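Divided storage bin

A divided storage bin is an open-topped container split by one or more inner walls, so that two or more kinds of things can be kept in it without getting mixed up. It is one of the plainest objects in any workshop, playroom or stockroom, and also one of the most rewarding to look at closely! Bins of this sort hold screws, potatoes, yarn, toy blocks, offcuts and just about anything else that fits in the hand.

Form and parts

The simplest type has a floor, four outer walls and a single divider. The divider may stand straight up or lean. A leaning divider makes one compartment wider at the top and the other narrower, and small items tend to slide down it toward the floor, where they are easy to reach. Upright dividers waste less room and are the usual choice when the bin is to be packed full.

The compartments are often unequal. In the trade, the wide one is sometimes called the working side and the narrow one the back pocket. Dust, chips and crumbs love to gather in the back pocket (anyone who has cleaned one will know the feeling), and a soft brush does better there than a cloth.

Materials

Wood, wicker, cardboard, plastic and sheet metal are all used. Metal bins are heavy and loud, but they put up with hard corners and rough handling for years. Their floors pick up a scuffed, cloudy finish that many owners grow fond of. The Furberg pattern, a sheet-metal bin with one fixed divider, was sold in 3 sizes, the largest of them 53 centimeters long. Its rival, the Fasura, had a divider that could be lifted out.

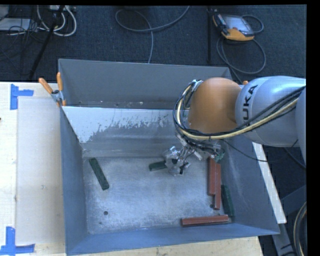 Blocks in a metal bin are noisy, and not everyone thinks the trouble is worth it. Eglītis held that a bin for blocks should always be lined with felt, that bare metal chips the edges within a season, and that the racket alone was reason enough to go back to wood. Fans of the metal bin reply that a liner traps grit and has to be taken out and shaken, while a bare floor can be wiped clean in a moment.

Sorting and filling

Rectangular blocks are a wonderful thing to keep in a divided bin, whether they are green, reddish brown or plain. They can be sorted by color, by length or by how often they are used. Left in a single loose layer they are quick to pick up, since there is space for the fingers on either side. Stacked tightly they take up far less room, though the first one out can be a struggle.

A common rule is to fill a compartment no higher than two thirds of its wall. The Drastora handbook, a small guide to workshop storage, suggests a weight limit of roughly 20 kilograms for a bin that has to be lifted by one person.

Care

Metal bins are brushed out, wiped with a damp cloth and dried well, above all along the foot of the divider. Patches of old paint or coating may flake and are best scraped back before new paint goes on. A pale wooden tabletop under a metal bin will scratch if the bin is dragged, so it is lifted or set on a mat.

See also: Parts tray; Toy chest; Tote box; Workbench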